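Kesden process

The Kesden process is a procedure for reviewing the ethics and safety of autonomous systems before they are bought or put to use by a public body. It was drafted by Duygu Sezer and Emil Hubmann and is named after the town of Kesden, where the first version was written. The process applies to any machine or program that can select an action and carry it out without a person approving each step. It does not cover advisory software, whose output a person must read and act on.

Background

Early rules for autonomous equipment in Kesden were taken from the town's general purchasing code. The code required a supplier to state the weight, power draw and service life of a machine, but it had no field for the decisions the machine could make. Sezer, then a purchasing officer, proposed a separate form in which every decision was listed together with the person answerable for it. Hubmann, a control engineer, added the grading scheme. The combined draft was 239 pages long, most of it tables. A shortened edition, with the tables moved to an annex, is the one in general use.

Grading

Each decision on the form receives a grade from one to four. Grade one covers decisions whose effects can be undone by the machine itself, such as choosing a route through a building. Grade two covers decisions whose effects can be undone by a person at small cost. Grade three covers decisions that may damage property or disclose personal records. Grade four covers decisions that may injure a person.

A system takes the grade of its highest decision. A cleaning machine with many grade one decisions and a single grade three decision is therefore reviewed as a grade three system. Suppliers may ask for a decision to be removed from the machine's control and assigned to an operator, after which the system is graded again.

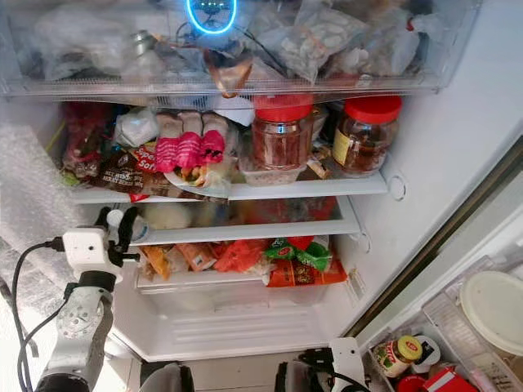
Grade three and grade four systems must pass a supervised trial. The length of the trial is set in operating hours: 100 hours for grade three and 2000 hours for grade four. Hours in which the machine is idle or charging are not counted. Every stop made by an operator is logged with a cause code, and a stop without a code extends the trial by one hour. The log is kept by the buyer and may be inspected by the supplier.

Stop authority

The process separates stop authority from operating authority. An operator may start, direct and stop the machine. A stop holder may only stop it, and must not report to the same manager as the operator. The stop command has to work without a network connection and must leave the machine in a state defined beforehand on the form. For machines that lift or carry loads, the defined state is usually a controlled lowering, as cutting power can cause the load to fall.

Use outside Kesden

The process was adopted with changes in Penry and Nendomum. Penry merged grades one and two. Nendomum kept all four grades but requires a named stop holder from grade two upward. A version prepared for Kirninitz by Marlina Tuhumury adds a yearly review, in which the form is compared with the software installed at that time. Any decision missing from the form suspends the approval until it has been graded.

Criticism

Caradog Vaughan has argued that the process handles learning systems poorly, as a list of decisions fixed at purchase may be out of date after the first software update. Hefin Trevor has objected to the rule that a system takes its highest grade, on the ground that it treats rare and frequent hazards alike. Trevor's proposed replacement, a weighted score with a threshold of 175, was tested in Penry and withdrawn after reviewers assigned widely different weights to the same decisions.

See also: Stop holder; Operating authority; Supervised trial

Contact the editors | Copyright and reuse | Back to top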